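Ticket 3561: Hand-held gripper loses tracking partway through a take
Project: Flosness
Status: Resolved, watching
Opened by: Sobia Khokhar
Assigned to: Clifford Penner
Also following: Colleen Carrier, Jade Fehr

Sobia Khokhar, 9:12 am
Gripper B drops its pose in the middle of recordings. The fingers still open and close fine, the width reading looks right, the camera stream is clean. But the position trace jumps sideways, sometimes by a whole hand's width, and then carries on from the wrong place as if all is well. When we replay one of those takes on the arm, the arm makes the same jump. This morning it went for the table and Colleen hit the stop. No damage to the arm or the table, but I've marked B as do not use for replay until we know more. Gripper A has no problem with the same software build.

Clifford Penner, 9:40 am
Ooh, this is a good one. I'll take it. Thank you for pulling it from replay right away, that was the correct call. Could you send me the takes from yesterday afternoon and this morning, good and bad together? Please don't clean them up first, I want the ugly ones!

Colleen Carrier, 9:51 am
Adding the stop details for the safety log. Arm was at reduced speed, I was at the pendant, the other two were behind the line. The jump came on the third replay. I pressed stop and the arm halted above the table. Restarted from home with no errors shown. The controller had no complaint at all, and that's the part I don't love. It did exactly what the trace asked.

Clifford Penner, 11:05 am
Got the files, been through 15 takes. 3 of them have the jump. Notes so far:

Timestamps are good. I was ready to blame dropped frames (it's always dropped frames) but there are none near the jumps.

Finger width never wobbles, so the finger side is off the hook.

The jump always follows a quick roll of the wrist. Slow rolls are clean in every take.

After the jump the trace is smooth again, only shifted. To me that smells like the camera moving relative to the gripper body, or the map matching itself to the wrong part of the room. We have a lot of repeating lines overhead and it wouldn't be the first time the tracker got two of them mixed up.

Next step, please: one recording with the gripper pointed well up so the view is mostly ceiling, held still, then rolled slowly, then rolled fast. Do it with B and then the same with A, from the same spot.

Sobia Khokhar, 1:30 pm
Done, both are uploaded. I went through the B one before sending it, and the marker is in view while I hold still, so you have something fixed to measure against. 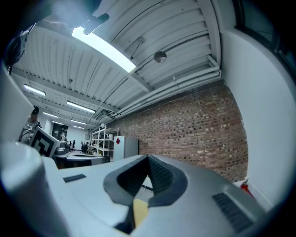 I also tried pressing lightly on the camera housing with my thumb between recordings. On A there is no give. On B I think I can feel a tiny click, but I've been staring at this all day and may be imagining it. Jade, would you try it with fresh hands?

Jade Fehr, 1:48 pm
Not imagining it. There's a click on B. Very small, but it's there every time if you push from the left.

Clifford Penner, 2:20 pm
Love it, you two are brilliant. The recordings say the same thing. In A the marker and the gripper body keep their relation through the fast roll. In B the body shifts in the view during the fast roll and doesn't come back to where it was. So it's the mount. The ceiling is innocent, I take back what I said about it.

Please open up the camera mount on B and check the 3 screws that hold the plate. Don't just tighten them, take them out and look at the holes.

Jade Fehr, 3:15 pm
Opened it. Two screws were fine. The third turned freely and the threaded insert came out with it. The plastic behind the insert is cracked, a short line going toward the edge of the plate. I've put in a spare plate from the Paquette box, with new inserts and thread lock on all the screws. Click is gone. The old plate is in a bag with this ticket number on it.

One question: do I need to redo the calibration, or is the old file good enough with a new plate?

Clifford Penner, 3:22 pm
Redo it, please, full routine. The old file describes the old plate. And let the thread lock cure overnight before anyone does fast rolls, even if it's tempting. It's tempting me and I'm not even in the room.

Sobia Khokhar, 10:35 am, next day
Calibrated B this morning. Repeated the still, slow and fast sequence and the trace came back clean. Then I did the wrist roll as hard as I could, over and over, and no jump. I'm so happy to have this one back, it's the nicer of the two to hold.

Colleen Carrier, 11:10 am
Replayed the new takes on the arm at reduced speed, all clean. I'd like two changes before we go back to normal speed. First, a check in the replay script that refuses any trace with a step bigger than the arm could sensibly make. Second, the thumb press on the camera housing goes on the start-of-day sheet for both grippers.

Clifford Penner, 11:26 am
Yes to both! The step check is already in a branch, and I ran it over the bad takes from this ticket. It refuses every one of them. I'll merge once Colleen has picked the limit. Takes recorded on B before the plate change stay out of the training set until they've been through the same check.

Setting this to resolved, watching. If anyone feels a click on either gripper, reopen here and keep the recording.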